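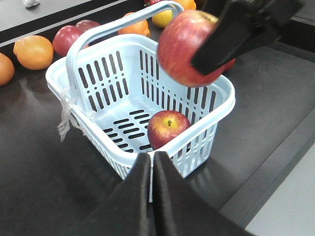 Baskets and Loose Produce: Frequently Asked Questions

Jorkulberg Market, produce department

Where do I pick up a basket?
Hand baskets are stacked inside both entrances and at the end of the apple display. If the stack at the apples is empty, ask at the produce counter and we will bring some over from the registers.

How much fruit can I put in one basket?
A hand basket is fine for a small shop. Once you have more than two bags of apples or potatoes, take a cart. The handle is a single arch and the whole weight hangs from it, so a full basket gets uncomfortable before you reach the register.

Do I have to bag loose apples?
No. Loose apples can go straight into the basket and the cashier will weigh them together. If you are buying more than one variety, please keep them apart, as they are not all the same price per pound.

Why do the baskets have slots in the bottom?
Water from misted greens and rinsed produce drains out through the slots. It also means small items can fall through. Put cherries, loose nuts, and garlic cloves in a bag first.

What order should I put things in?
Hard and heavy goes first: apples, carrots, squash. Soft fruit goes on top. Set apples down by hand and don't let them drop from the rim. A bruise may not show until the next day, and by then the apple is in your kitchen.

Are the red and yellow streaked apples ripe?
Yes. Streaking is normal for many varieties and does not mean the apple was picked early. Check that it feels firm and that the skin has no soft spots. The stem does not need to be attached, but an apple with its stem tends to keep a little longer.

Are your apples waxed?
Some are. The sign over each bin says so. Apples from Idwood Orchard come to us unwaxed from August until their crop runs out.

What is code 2839?
That is our register code for mixed loose apples. You only need it at self-checkout. Type it in, place the apples on the scale, and wait for the weight to settle before you press Done.

Can I use my own bags?
Yes, any clean bag. Mesh and clear plastic are easiest for the cashier to see into. Leave the top open or tie it loosely. We do not charge for the weight of a light produce bag.

Can I take a basket out to my car?
Please leave it at the door. We lost 47 of them last year. If you need help carrying, someone from the front end will walk out with you.

How are the baskets cleaned?
They are washed overnight in the back with warm water and dish soap, then air-dried upside down. Wipes are at both entrances if you want to go over the handle yourself. If you find a basket that is sticky or cracked, hand it to any employee. Cracked ones are pulled and not repaired.

Can I return apples that were bad inside?
Yes, within 2 days with the receipt. Bring at least one of the apples with you. We will replace the full weight or refund it, whichever you prefer.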